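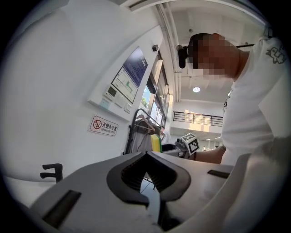 Ollaseck Floor Mat, Standing Height Series

Comes in: Slate, Oat, Dark Green
Sizes: Single, Long, Corner
Item number: 813 (Long, Slate)

If you spend most of the day on your feet at a bench, a counter or a sorting table, you already know what a hard floor does to your heels by the middle of the afternoon. We've been using the Ollaseck in our own packing room since the first sample came in and we love it. It's a plain thing, a mat is a mat, but the people who made this one clearly stood on a lot of bad ones first!

The core is a single piece of closed-cell foam with a firmer layer bonded on top. You sink in a little when you step on, and then it stops and holds you. Softer mats feel wonderful for ten minutes and then your ankles start working to keep you steady (we have a stack of those in the back, if anybody wants them). The Ollaseck feels almost too firm on day one. Give it a week.

The top has a fine pebbled texture. It grips rubber soles well and it's fine in socks, but it does pick up lint, more so in Slate than in Oat. A damp cloth takes care of it. Please don't use anything with bleach in it, which dulls the Dark Green in particular.

Edges

All four sides are beveled at a low angle, so a cart with decent wheels will roll up and over. Small hard casters will catch. The Corner size has an inside edge that is cut square so it can sit tight against a second mat, and the joining strip for that is in the box - it's the flat black piece taped under the top flap, and people throw it out with the cardboard all the time.

Which size

The Single suits one person who stays put, at a register or a drill press. The Long is our favorite and the one we sell most of, with enough room to take a full step to either side without dropping off the end. If your bench wraps around, get a Corner and a Long and join them up. Two Longs side by side will work too, but there's no strip for that and they do drift apart.

What's in the box

The mat, rolled
3 grip pads, self-stick, for smooth floors
Joining strip (Corner only)
Care card

Unrolling it

It comes rolled with the top side in, and it will want to curl for a day or two. Lay it face down overnight in a warm room, then flip it. Heavy books on the ends help. There's a slight smell when it's new, a bit like a bicycle shop, and it fades faster with a window open. If the ends are still lifting after a week, write to us and we'll swap it.

The grip pads are really only needed on sealed concrete or tile. On wood or vinyl the mat stays where you put it. Clean the floor first or the pads won't hold.

How it compares to the Kurosus

We carry both and we get asked this a lot. The Kurosus is thinner, lighter and easier to hang on a hook at closing time, so it's great for a shared space where the floor has to be mopped every night. For long hours in one spot, the Ollaseck wins easily. The Kurosus also has no Corner size. Both come from the same maker as the Kwok stool, and the greens match nicely if you care about that sort of thing (we do).

Wear

The oldest one we have on the floor has had about 800 days of use, and the foam still springs back. The surface has gone a little shiny where people plant their feet. There's a nick in one bevel from a dropped chisel and it hasn't spread.

Stock note, 3 November 2019

Oat in the Long size is back in. Corner in Dark Green is still on order and was held up in October. The Jesel carry strap fits the Single and the Long and is sold separately.

Related items

Kurosus Light Mat
Kwok Perch Stool
Jesel Carry Strap
Spare grip pads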